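Setting Up a Repeatable Cloth-Picking Test with a Wrist Camera

Whether a robot arm can take over laundry is a question that usually gets answered with a folding video. Folding is the last step. Before it, the arm has to put two fingers on a piece of cloth, close them, and come away with one layer held where the program expects it. This page covers how to set up a test for that first step, how to score it, and how to read the wrist camera at the moment it is least useful.

The procedure is the one used on the Wodard bench at Odthorpe. It assumes a six-axis arm, a two-finger parallel gripper with lit contact pads, a small camera at the wrist, and a fixed overhead camera. Software names below refer to Stimidon, our in-house trial logger. Any logger that stamps images and joint states on one clock will do.

What you need

A flat table with a matte, light-colored top.
One set of test cloths: a dish towel, a T-shirt, a pillowcase and a fleece square. Wash each one twice before the first trial to remove sizing.
A drop frame, or any fixed point from which cloth can be released at the same height.
A kitchen scale that reads to one gram.
A logger with at least 2000 MB free per session.

Step 1. Fix the starting state

Cloth has no resting pose in the sense that a bolt or a cup does. Two drops of the same towel give two different heaps, and a test that starts from a hand-arranged heap measures the person who arranged it. Hold the cloth by its center at the drop point, 400 mm above the table, and let go. Do not adjust it afterward. If any part hangs over the table edge, discard the drop and repeat.

Save one overhead image before the arm moves. Stimidon calls this the zero image and will not open a trial without it.

Step 2. Choose the pick point from the overhead camera

Pick point selection should use the overhead image only. The default method takes the highest point on the depth map and sets finger rotation across the nearest ridge. It is crude, and it does badly on the pillowcase, where the highest point is often two layers with air between them. Use it anyway for the baseline run. A better selector can be compared against it later.

Step 3. Approach

Move to 200 mm above the pick point with the fingers open. Descend straight down at constant speed. Stop on contact force, not on height, since heap thickness varies between drops. Set the force limit low enough that the fleece does not compress fully before the stop triggers – on our arm this took an afternoon of small changes, and the value does not carry over to other grippers.

Turn the pad lights on before the descent and leave them on until the arm has returned. Switching them mid-trial changes the camera exposure and makes the images hard to compare.

Step 4. Read the wrist view at close range

At close range the wrist camera stops giving a picture of the cloth as an object. Weave disappears, focus is lost, and most of what remains is color and shading. The pads saturate and tint whatever is nearest to them. Three things can still be used: the gap between the fingers, the large fold boundaries, and any thin crease that runs toward a pad.

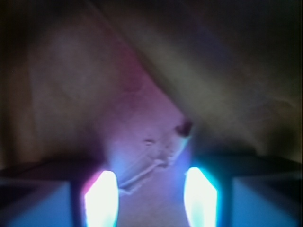
Wrist view at close range. A pale crease runs from below the small dark spot toward the left pad; the grayish fold lies to the right.

A crease of this kind is worth marking in the log. It may mean the material is bunched near the finger, but a single image cannot separate a pinch from a wrinkle that was there before the arm came down. Compare it with the images on either side before writing anything in the grasp column. The same caution applies to small dark spots, which at this focus could be holes, knots or marks. Log them as "spot" and check the cloth by hand at the end of the session.

Do not run a standard edge detector on these views. The outline of each pad is the sharpest contrast available and the detector will return that every time. Mask the pads and the finger bodies first, then work on the low-frequency shading that is left.

Step 5. Close, lift and score

Close at the lowest force setting that holds the dish towel. Lift straight up to the approach height and hold for five seconds. Score the trial with one of these codes:

0 – nothing held
1 – cloth held, more than one layer between the fingers
2 – cloth held, single layer
3 – cloth held, then dropped during the hold

Layer count is judged by a person looking at the held cloth from the side. We tried to infer it from finger opening width and gave up on the T-shirt, whose hem is as thick as two layers of its body.

If the held cloth is still partly on the table, place the scale under the heap before the next run of trials. The drop in reading tells you how much of the cloth the arm is carrying, and separates a real lift from a tug.

Step 6. Repeat and report

Run 92 trials per cloth before quoting any rate. Report each cloth separately. A combined figure hides the fleece, which is easy, behind the pillowcase, which is not, and the mix of cloths then decides the result.

Mereana Pryor maintains the score sheet for the Thakur arm and asks that code 3 trials never be folded into code 0. They have different causes. A 0 points to the pick point or the approach; a 3 points to closing force or pad wear.

What the test does and does not show

A high share of code 2 means the arm can reliably start a laundry task on four known cloths under fixed light. It says nothing on finding a corner, turning a sleeve right side out, or pulling one sock from a full dryer. Those need a second grasp that depends on the first, and errors add up quickly across grasps. For a home or a laundry shop, the arm still needs a person nearby to clear failed picks, and the time that person spends should be logged as part of the cycle.

Known issues

Fleece sheds onto the pads. Wipe them between cloths.
Stimidon rounds contact force to one decimal place in the export file. Use the raw log for force comparisons.

Last revised Wednesday, October 2, 2024.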